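How to find a lost place name in old local records

Third time this month somebody's emailed asking how to do this so I'm writing it down once and pointing people at it. Typed fast, between other things. Fix my spelling in your head.

The problem goes like this. You've got a name – a farm, a lane, a mill, a quarry, a ferry landing – in a letter or a diary or on the back of a burial card. It's on no modern map. Search engine gives you a dentist in another country. Where was it?

I'll use Coste as the running case as that's the one I did most recently. Coste turns up in a bundle of letters Huguette Picard inherited, as in "walked up to Coste before dinner". No parish, no county, no nothing. We knew the writer lived at Tuvstead. That was all we had to start with.

What you need

A notebook or a spreadsheet. I use both, badly.
A decent scan or photo of the page where the name turns up.
A library card. Most of the useful databases are free through your library, ask at the desk.
A modern map of the district you can draw on. Print it, don't do it on the phone.
Pencil. Archives won't let you near anything with a pen.

Step 1. Read the name again

Go back to the original and read it as if you've never seen it. Half of all lost places are misread places. Old capital C, G and E look alike in a lot of hands. So do u and n. Final e may be a flourish and nothing more.

Write out every version it could be. For Coste I had Coste, Costa, Corte, Goste, Caste, Cote. Keep the list, you'll be searching all of them.

Find the same letter elsewhere in the same hand. If the writer mentions "Cousin" or "Christmas" you've got a known capital C to hold it up against. Takes ten minutes. Do it.

Step 2. Pin down who, when, from where

Who wrote it. When, to the nearest few years. Where were they standing. "Before dinner" meant midday to this writer, so we're talking a morning's walk up and back. Draw a circle on the printed map at that distance. Be generous, people walked further than we do.

Watch the little words. "Up to" – uphill, or just toward the bigger town? "Over to" often means across water or a ridge. "In to" is nearly always a town. Not proof, but it tells you where to look first.

Note the odd detail as well. Huguette's letters mention wet boots twice when Coste comes up. Creek crossing, or boggy ground. Went in the notebook with a question mark.

Step 3. Old maps, oldest last

People go straight for the oldest map they can find. Don't. Start with the one nearest in date to your document and work outward both ways.

Look at the largest scale you can get. Farm names drop off as soon as the scale gets smaller. Check the margins and the next sheet over, things always sit on the join.

Estate plans are better than printed maps for small places, if they survive. The Grando estate plan has 1577 numbered plots on it and a separate book listing what each one was called. I read the lot. Took two evenings and my eyes haven't recoverd. But there it was, three fields in a row with Cost in the name, well inside the circle.

If your plan has a key or a reference book, ask for it by name. It's often catalogued apart from the map and nobody will bring it up unless you ask.

Step 4. Set up your tracking sheet

Do this before you've got too much, not after. Columns:

Name as written
Source
Page or plot number
Year
Who owned or lived there
How sure am I, out of five
Where I'd put it on the map

One row per mention. Don't merge rows even if they're obviously the same place. You'll want the spellings seperate later when you're working out which came first.
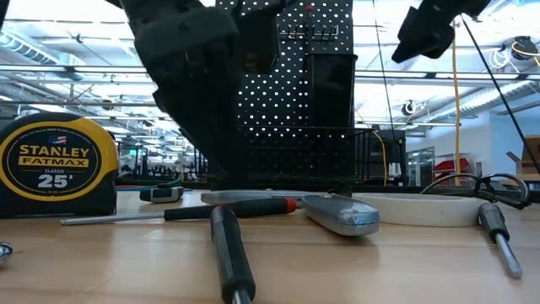
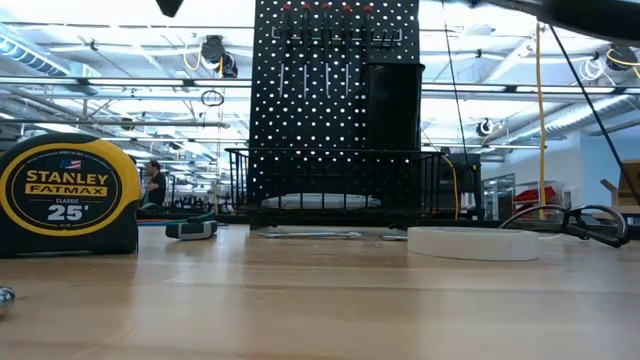
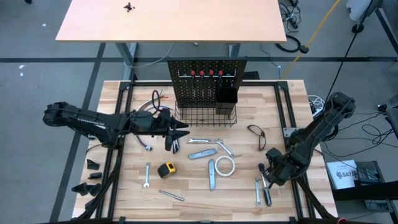
Step 5. Work the boring records

Rate books, valuation rolls, voters' lists, school admission registers, poor relief accounts. Dull, and the best stuff there is. A clerk writing down who owed what had to say where they lived, year after year, in roughly the same order each time.

That order is the trick. Rate collectors walked a route. If Coste comes between two farms you can still find, then Coste was between them on the ground, or near enough. Write down the three entries before and the three after. Then do it again for another year and see if it holds.

Killian Hoarau showed me this years ago and I've hardly needed anything else since. He found a lost toll house with it in one afternoon.

School registers are good too. Children's addresses, in the teacher's spelling, which is how the kids said it out loud. If the spelling's wild, read it out in a local accent. You'll feel silly. It works.

Step 6. Newspapers

Search every spelling off your list. Then search with the letters broken up, as the text behind scanned papers is a mess. "Cos te", "Gosle", that sort of thing.

Best bits to look through:

Sale notices. "All that farm known as..." followed by the boundaries. Gold.
Inquests. They always say where.
Sheep or cattle gone missing.
Cricket and picnic reports. Sounds daft but teams had to meet somewhere.

Skip the front page. Skip editorials. Limit by year or you'll be there till July.

I got 200 hits for Coste and nearly all were the word "cost" or "coast". Two were real. One was a sale notice giving the Grorkbridge road as the north boundary. Two out of that many is a good day, don't be put off.

Step 7. Ask people, but ask properly

Local history group, historical society, the bloke who's farmed there forever. Don't write "does anybody know where Coste was?" You'll get silence or six guesses. Tell them what you've got, in four lines:

The name and the spellings
The dates
Where you think it was, and why
One clear question

Mine was "is there a wet patch or a ford on the lane south of the Grorkbridge road?" Ailbhe Mulcahy wrote back the same night. There's a ford. Piped under the road now but it still comes up over the verge in a wet winter. Her family called the field beside it Costy. Never seen it written down.

Write down exactly what they told you, who said it and when. Memory is a source, treat it like one. And send a thank you.

Step 8. Go and look

If you can. Take the printed map, a copy of the old one and boots. Ask before you go through any gate.

Looking for: humps in straight lines, nettles (they love old house sites), a garden tree where there's no garden, a lane that goes nowhere, a gate too wide for the field. Daffodils in spring. Early morning or late in the day is best, low light shows up the bumps.

Take notes on the spot. Not in the car afterward. I always think I'll remember and I never do.

Leave everything where it is. No digging, no pocketing bits of plate.

Step 9. Decide how sure you are

Be strict. I use:

Certain – named on a map or plan, and the position matches
Likely – two or more separate sources point to the same spot
Possible – one source, or a lot of wishful thinking

Separate means separate. Two newspapers running the same notice is one source. A book quoting an older book is one source. Stavros Tzanetos caught me on this when I first wrote Coste up. I'd counted a parish history as extra evidence and its author had just read the same sale notice I had. Down it went from Certain to Likely.

Likely is fine by the way. Most of mine are Likely.

Step 10. Write it up so someone can check it

One page will do. The name, the spot (grid reference or the nearest thing that won't move), your sources with page numbers, and how sure you are. Put in what you ruled out too. The next person will have the same wrong idea you had and you can save them a week.

Send a copy to the library and one to the local group. Websites vanish. Paper in a labelled folder does alright.

Things that trip people up

Names move. A farm gets rebuilt down the hill and takes its name with it. Check the dates before you argue with anyone.

The same name twice. There are at least a couple of Mill Lanes in any district and likely more than one Coste too. That's why you draw the circle first.

Boundary changes. Your place may have hopped parish or county, and its records with it. Check both archives. Ankica Jurić spent most of a winter in the wrong one before somebody mentioned the line had shifted.

House names vs farm names. People take a name they liked and stick it on a villa in town. If your lost place suddenly turns up in a suburb, that's probly what happened.

Translations. Where two languages were spoken a place may have had two names, and the clerk used whichever he knew. Look for both.

Closed records. Some school and poor relief books can't be seen until a set number of years has gone by. Ask the archivist if they can check a single entry for you. Sometimes yes.

If you get stuck

Leave it a month. Then go back to step 1 and read the name again. I had a Garth on my list for ages that was a Yarth, plain as day once I hadn't looked at it for a while.

Still working on Coste. The reference book gives the tenant of the three fields but I can't find him in the rate books under any spelling, and the volume I want is away being rebound. Will add to this page when it's back. If you've got anything on the Tuvstead side of the ford, use the contact form, and please put the place name in the subject line.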